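Search this manual
Enter keyword or part number Go

Section 4: Leveling, Loading and Care of the Top

Complete Section 3 before you start. The frame must be bolted and both crossbars fitted. These instructions cover the Plolum table with a white top. If you have the Belavari top, use the supplement packed with it for steps 9 to 12.

Leveling the table

1. Move the table to where it will stay. Lift it with one person at each end. Do not drag it.

2. Check that each foot touches the floor. Press down on one corner at a time and note any corner that rocks.

3. Loosen the lock nut on the foot nearest the rocking corner. Turn the foot counterclockwise to lengthen it.

4. Place a level across the short side, then along the long side. Adjust the feet until the bubble is centered both ways.

5. Tighten all four lock nuts by hand, then a quarter turn with the flat wrench.

6. Check the level again after a day of normal use. The feet can settle, especially on carpet or soft vinyl.

Note: The feet extend far enough for most floors. If you run out of thread, put a shim under the foot and shorten the foot again. Never run the table with the lock nut off.

Loading the top

7. Put heavy items over the legs and lighter ones toward the middle. The top is rated for 128 pounds spread evenly.

8. Leave some open space between items so that the top can be wiped without clearing it every time.

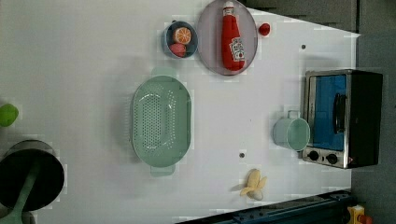
Figure 4-1. Items set apart on a white top.

CAUTION: Do not sit or stand on the top. Do not clamp a vise, grinder or monitor arm to the long edge unless the edge plate (part 430) is fitted.

Everyday cleaning

9. Wipe the top with a soft cloth and warm water. Add a drop of dish soap if needed.

10. Wipe again with clean water and dry with a second cloth. Soap left to dry will show as a gray film in low light.

11. Wipe up food, coffee and ink as soon as you can. For a dried mark, lay a damp cloth over it for a few minutes and then wipe. Repeat if the mark is still there.

12. Use plates, trays or mats under bottles and jars. Slide a mat under anything with a rough base.

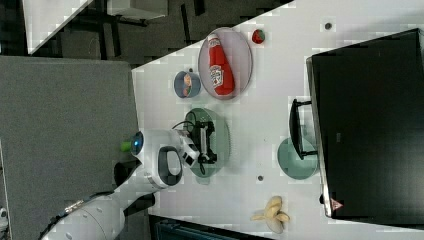 Figure 4-2. Bottle on an oval plate, small bowl to the left.

CAUTION: Do not use scouring powder, steel wool, acetone or oven cleaner. Damage from these is not covered by the warranty.

Note: Cliltov surface cream may be used twice a year on tops more than one year old. Test it on the underside first — it can leave a slight shine.

Checking the bolts

13. Tighten the frame bolts one month after assembly and every August after that. Use the hex key supplied, part 398.

14. If a bolt turns without tightening, stop. Remove the load from the table and order a replacement insert.

Replacement parts for frames with serial numbers below 2000 are supplied by Bermúdez. For all others, write to Fatima Eze in the parts office and include the serial number from the label under the short crossbar. Orders received by noon on Friday are shipped the same day.

Continue to Section 5: Moving and Storing the Table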